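Two Arms and a Basket: How a Sorting Robot Learns Its Job

Maybe you have a chore at home, like putting the shopping away. You take an apple, you put it in the bowl, you take the next one. It is easy for you. For a robot it is one of the hard jobs, and this page explains why.

The company Gristembridge offers a kit for schools and science clubs. It is called the Sistosetti, and it has two robot arms that work at the same table. The kit costs 3510 dollars, so it is not something you buy with pocket money! Usually a whole school shares one.

Each arm has joints, like your shoulder, your elbow and your wrist. Inside every joint there is a motor. At the end of the arm is the gripper, which is the robot's hand. It has only fingers that open and close, so it must pick things up by squeezing them from two sides.

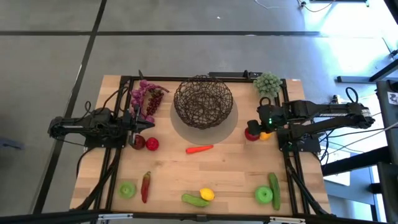 Now think about how different fruits and vegetables are. A carrot is long and thin. A lemon is small and can roll away. A bunch of grapes bends when you lift it, and the gripper must find a good place to hold it. If the robot squeezes too little, the fruit falls. If it squeezes too much, a real tomato will not be happy.

So how does the robot learn? A person shows it. The person guides the arms through the whole job, from the table to the basket, and the computer remembers every movement. Then the person does it again, with the fruit in other places. The guide book of the kit says to show each job 50 times before you let the robot try alone. At the Drercombe science club the children made 378 showings in one winter, because they wanted to teach many jobs.

Two arms can do more than one arm, but they must also be polite. If both want to go to the basket at the same moment, they can bump. The computer has to plan for this - one arm waits a little, or they go in from different sides.

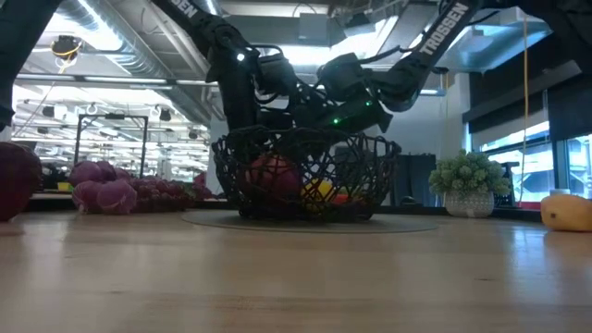 Natalia Cuevas wrote to us that her club likes the kit, but the waiting is long. "After the showings, the computer needs all night to learn," she says. "We started it on Sunday evening and my students wanted to see it move right away. Please tell the children to bring patience."

She is right, and we add two more things to know. The kit is for children from 8 years, always with an adult in the room. And you keep your hands off the table when the arms are moving, also when they move slowly.

If your robot drops a lemon, put it back on the table and let it try again.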